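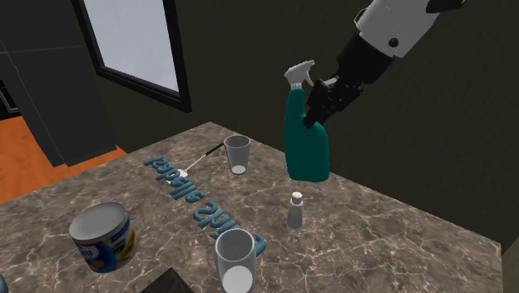
Sumathi Sastry asked at the last call why a driver training program should need a report on driving at all, when the certificates speak for themselves. I have read the certificates. They say the holder attended.

So, for the Runholm office, the spring progress report on the Bundov learner driver project.

We enrolled 49 learners against a target of 50. The fiftieth signed up, looked over the practice car and went home to think. He is still thinking. The car has since been given new brake pads and a passenger mirror, both charged to the maintenance line, which is now almost used up.

Instructor training went better than I feared. We put 8 instructors through the Kurian course, and all of them were surprised to learn that a stop sign has an opinion about them too. One had been teaching for years that the horn gives you right of way. He has agreed to stop teaching it, though I rode home with him and he has not stopped believing it.

The road test is where we are behind. The testing yard has a painted roundabout, a painted crosswalk and no traffic, so learners pass there and then meet the market road. We asked the town for permission to hold part of the test on real streets. The town asked for a letter. We sent it. The town asked for the same letter with a stamp.

Motorcycles are the other gap. Most people in Bundov get around on two wheels, often with a relative and a sack of rice on the back, and our program teaches four. The Troredik garage has offered its lot for a short rider course if we bring our own cones and helmets. The offer does not include the lot's dog, who comes anyway.

Spending is on plan except for fuel. The handbook printing came in 777 under budget, mainly by leaving out the chapter on snow. I would like to move that money to helmets and need your written approval to do it.

Before June we plan to finish the second group of learners, start the rider course and get the stamp. I would not bet the car on the stamp.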